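Salian Civic Trust Opens Free Lending Library of Court Opinions, Read Aloud in Plain English

Saturday, August 20, 2022

PLILTGATE – The Salian Civic Trust is delighted to announce the opening of Varnine, a free collection of audio recordings that lets anyone listen to state and federal court opinions from start to finish, with a short plain-English introduction to each one. The collection goes live today with 70 opinions, and more will be added every month through the fall and winter.

Court opinions are public documents. They settle arguments over property lines, school rules, search warrants, parade permits, water rights and a thousand other things that touch ordinary lives, and most people never read a single one. They hear a sentence or two on the evening news and have to take somebody else's word for the rest. Varnine gives listeners the whole thing – majority, concurrences, dissents and, for the truly devoted, the footnotes.

"I fell in love with this stuff by accident," said Gisela Wendt, director of the Salian Civic Trust. "I was on a long drive and a friend read me a dissent out loud from the passenger seat, the entire thing, and I made her start over when she got to the end. It was funny and angry and completely clear. I thought, why on earth don't we do this for everybody?"

Wendt brought the idea to the Trust's board the next spring, and work on the recordings began in a borrowed music practice room at the Pliltgate Public Library. Readers were found through local theater groups, a retired teachers' club and two notices in the weekly paper. Each reader was paired with a reviewer trained in law, who checked the recording against the published text line by line. Where a reader skipped a word, the passage was recorded again.

The opinions in the opening group were chosen to give listeners a wide range. There are cases about free speech on school grounds and cases about the limits of a police search. There are several on the separation of powers, a long and lively one about a disputed county election, and a very short one about a fence. Opinions by judges of sharply different outlooks sit side by side, and every recording includes all the separate writings in the case, whichever side they came out on. The Trust takes no position on how any case should have been decided, and the introductions have been written to be fair to everyone who signed their name to an opinion.

Those introductions were the work of Ilango Murthy, who teaches an evening class in government and has a gift for explaining a tangled procedural history in the time it takes to butter toast. Each one runs three minutes or less. It says who sued whom, what the lower courts did, and what question the judges were asked to answer. Then it gets out of the way!

"My rule was that my neighbor had to be able to follow it," said Murthy. "She's a smart woman who has never set foot in a courtroom and has no plans to. If she stopped me to ask what a word meant, I took the word out, or I explained it right there. We fought over 'certiorari' for most of a week. It stayed in, with an explanation, and she now uses it at dinner."

Legal citations turned out to be the hardest puzzle. Printed opinions are full of volume numbers, page numbers and abbreviations, and hearing all of them read out can wear down even a patient listener. After trying several approaches with small groups, the team settled on offering each opinion in 2 versions. The full version includes every citation as printed. The listening version leaves most of them out and sounds a soft chime wherever one has been dropped, so that students and other careful listeners can find the spot in the written text. Both versions are free, and both come with a link to the opinion itself.

Early listeners have been wonderfully generous with their comments. A trial group used the collection over the summer, and their notes led to a slower default reading speed, clearer labels on concurrences and dissents, and a bookmark feature that remembers the listener's place. Several people asked for a way to hear only the dissents. That has been added too, along with a gentle reminder that a dissent is not the law.

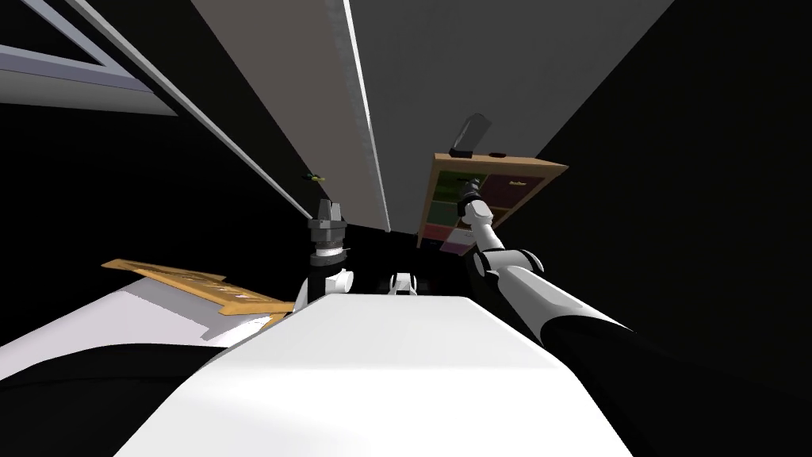
Vesna Zupan wrote in after finishing her first full opinion that she had disagreed with the result from the opening page and still did at the end, but that she finally understood how the judges got there, and that she had gone straight on to the dissent and found she didn't fully agree with that either. She asked for more cases on local zoning, and the Trust is happy to report that a batch of them is being recorded now.

Varnine can be used on a phone, a tablet or a home computer, with no account and no fee. For people without a reliable connection, the Pliltgate Public Library will lend out small players already loaded with the opening collection. The players have large buttons and a headphone jack, and can be borrowed for two weeks at a time with an ordinary library card. Written transcripts of all the introductions are available at the front desk, in regular and large print.

Schools are warmly invited to join in. A classroom guide by Maribel Tello pairs selected opinions with discussion questions and a one-page glossary, and leaves teachers plenty of room to take things in their own direction. One activity has students listen to a majority opinion, write down how they would answer it, and then play the dissent to see whether a judge had the same thought. The guide is free to copy, and the Trust has printed 4000 for teachers who would like paper sets sent to their schools.

The project is supported by a grant from the Vomum Fund, which backs public education in law and government, and by gifts from individual donors. Neither the fund nor any donor has a say in which cases are chosen.

"We kept hearing that people don't have the patience for long arguments anymore," said Senthil Kulkarni of the Vomum Fund. "Then we watched a room full of people sit through a full hour on the commerce clause and ask for the next one. I was one of them, and I had only stopped by to drop off some paperwork."

In October the Trust will begin a series of live readings at the library, on Thursday evenings in the main reading room. The first will feature a majority opinion and its dissent read by 2 different readers, followed by an open conversation led by Murthy. Admission is free, seats are first come, first served, and there will be coffee. Later evenings will cover jury service, the history of the oath of office, and what clerks do all day. Recordings of the talks will be added to the collection – questions from the audience included, with permission.

Listeners may suggest opinions for future recording by using the form on the Varnine site or by filling in a card at the library. Suggestions may come from any state court or any federal court and from any period. Please include the name of the case and, if possible, the year. A sentence on why the case matters to you is very welcome, and the best of these will be read aloud at the live evenings.

The Trust is also looking for more readers. No legal background is needed, only a clear voice, some patience and a free morning or two a month. Tryouts last 20 minutes and involve reading one page of an opinion and one page of footnotes.

About the Salian Civic Trust

The Salian Civic Trust is a nonprofit group based in Pliltgate that helps people of all ages learn how their courts, legislatures and local offices work. It runs evening classes, a speaker series and a summer program for high school students. It does not endorse candidates or take sides in pending cases.

Media contact: Gisela Wendt, Salian Civic Trust, Pliltgate. Interviews with readers and reviewers can be arranged on request, and sample recordings are available for broadcast.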